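Black striped top keeps bleeding onto its white stripes
Posted 5 October 2021 by Punley
Print | E-mail

I have a black long-sleeved top with thin white stripes. The white has been going gray since February. I wash it at 100 degrees Fahrenheit with my other darks. Can I get the white back without wrecking the black?

Takirside
Don't use chlorine bleach, it will take the black too. Buy a box of color run remover and check that it says safe for colored fabric, as some are for whites only. Test it on an inside seam first. Mine needed 3 soaks. 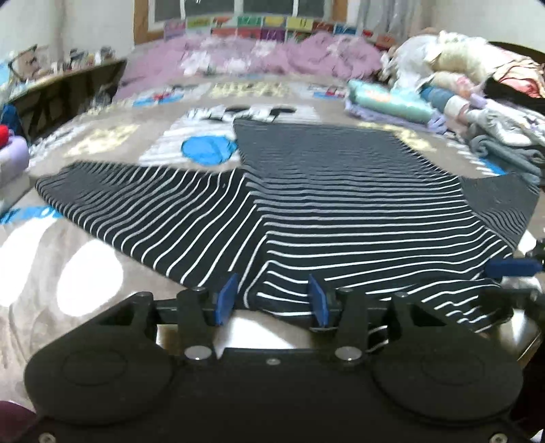
Black top with thin white stripes, spread out on the bed.

After that, wash it cold and inside out, and take it out as soon as the cycle ends. Sitting wet in the drum is when a lot of dye moves across. Dry it flat.

Khương
Vinegar. Always works for me.

Praltus
Vinegar doesn't set the dye in store-bought clothes, I tried it on 6 shirts. I agree with the cold water. Throw in a color catcher sheet and wash it by itself a couple of times to see if the sheet still comes out gray. If it does, keep it away from your lighter things. What does the care label say? If there's wool in it, skip the long soaks.

Last updated: 17 days ago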